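**Screw-lid containers for instant coffee: residue on the wall, lid binding**

Posted in: Small Kitchen / Storage and Containers

---

**kamol_c**

Moved to the Trilach building in August. The kitchen counter is 23 inches deep and there is no pantry, so dry goods live in clear screw-lid containers against the back wall. The coffee container is the problem. After a couple of weeks the granules cake on the lower inside wall and the lid starts to bind at the last quarter turn.

What I have tried:

- Wiping the thread with a dry cloth before closing. Helps for a day or two.
- Rinsing and air drying overnight, lid off. Helps for longer, but the caking comes back.
- A smaller fill, 12 spoonfuls instead of a full container. No difference that I could detect.

Humidity in the kitchen is high in the evening. The kettle is on the same counter. I would like to keep screw lids and not switch to clip lids, which I find bulky.

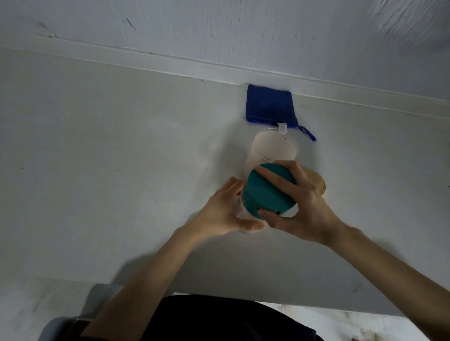

Thread fouling is my first suspect. Fine coffee dust gets carried up on the spoon and settles on the thread, then takes on moisture and sets. A container that closes flush when clean stops short when there is even a thin film in there. I hold the clear body in the left hand and turn the teal lid from above with the right, fingers spread across the top, so I don't think I am cross-threading it. The blue cloth by the wall is what I use on the thread. It is getting fuzzy at the edges, so it may be leaving lint behind. Open to correction on any of this.

Kamol Chaiyaporn

---

**phromma_shelf**

Lint is a real possibility. Use something that doesn't shed. I keep a piece of old bedsheet for threads and nothing else.

I would also look at the grip. Pressing down while turning puts the lid slightly out of level, and a soft plastic lid will ride up on one side. Set the container on the counter, hold the body low, and turn the lid by its side with no downward force.

---

**ovenlight**

Disagree on the grip. If it were cross-threading it would bind early in the turn. He says the last quarter turn. That is either the seal or debris at the bottom of the thread.

Does the lid have a removable seal? Some have a ring pressed into a groove and the groove collects everything. Pick it out with a wooden toothpick, wash ring and groove separately, and dry both fully before it goes back. Mine took two days to dry.

---

**kamol_c**

There is a ring. I had not taken it out. Did so just now and there was a brown paste under it for most of the circumference. So that is at least part of it.

Does not explain the caking on the wall, though.

---

**waraporn.p**

Separate problem, I think. Caking starts where the moisture gets in, and with instant coffee that is usually the spoon. People stir, put the spoon down, make a second cup and go back in with the same spoon. One damp spoon is enough to start a lump.

Kettle position is the other thing. Steam goes up and then along the wall. If the container is open within arm's reach of a boiling kettle you are adding water every morning. Fill the cups first, close the container, then boil.

I changed only the order of operations at my place and went from cleaning the container every couple of weeks to every 4 months. Same container throughout.

Waraporn Phuthong

---

**phromma_shelf**

Four months is too long between cleanings for anything with oils in it, caked or not.

---

**waraporn.p**

For ground coffee I would agree with you. Instant has very little oil. Mine had no smell at the end of it.

---

**dry_goods_dan**

You could skip the spoon entirely. Portion straight from the container into the cup by tilting and tapping. It takes a week to learn and after that the dose is consistent enough. Nothing wet ever goes into the container.

Tapping works better with a wide mouth. With a narrow one the granules bridge and then all come out at once.

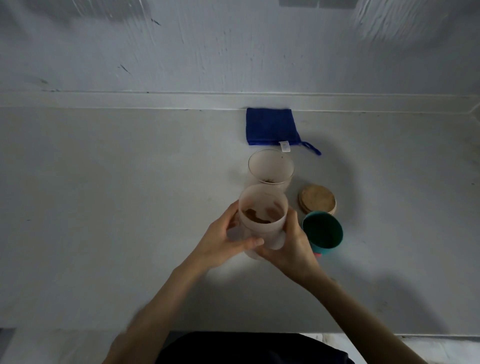

The other advantage is that you can judge the amount by eye if the cup lets light through. I gave up on level spoonfuls a long time ago. Turn the cup in both hands, let the granules settle into the lower corner, and look at how far up the side they go. Repeatable to within what I can taste. A ceramic mug is no good for this, you have to look in from the top and the depth is hard to read.

If granules stick to the plastic before any water has gone in, the cup was put away damp or there is static. Static is common with plastic cups rubbed dry with a cloth. Let them drain upside down on a rack.

---

**ovenlight**

Static is worth separating out. Quick test: take a cup that has been standing on the shelf all day, not wiped, and put a spoonful in. If it slides freely when you tilt the cup, your drying method is the cause. If it still clings, it is moisture in the coffee.

---

**kamol_c**

Ran that test with two cups, same coffee. The one left standing overnight: granules slid with a slight tilt. The one dried with the cloth: a patch stayed on the lower wall and I had to knock it loose.

So some of what I was calling caking is probably static, at least in the cups. The container is different. What is in there is hard and has to be scraped.

---

**waraporn.p**

Hard and scraped is moisture. Move the kettle.

---

**tiltum_tenant**

Has anyone used the desiccant packets for this? I bought a bag from the hardware place in Tiltum and put one under the lid.

---

**ovenlight**

They work until saturated, and in a container opened every morning that is soon. If you use them, get the food-grade type and tape it inside the lid so it doesn't end up in a cup. I would fix the steam first.

---

**phromma_shelf**

Also check the size. An 800 ml container holding a week of coffee is mostly air, and you swap that air every time you open it. Buy a smaller one or fill it properly. Ovon made a short one with the same lid diameter, if they are still around.

---

**kamol_c**

I tried less fill, but I never tried a smaller container. Those are different tests, I see that now.

Plan, in order:

1. Kettle to the other end of the counter, container closed before it boils.
2. Ring out and washed at every refill.
3. Cups drained on the rack, no cloth.
4. Bedsheet for the thread. The blue cloth goes to the sink.

Changing all of them together means I won't know which one did it. I can live with that. The lid with the ring cleaned closes fully as of this morning, for what it is worth.

---

**dry_goods_dan**

Do the kettle on its own for two weeks. Otherwise the next person who searches for this gets nothing usable out of the thread.

---

**kamol_c**

Fair. Kettle only, starting tomorrow, ring already done. The rest after that.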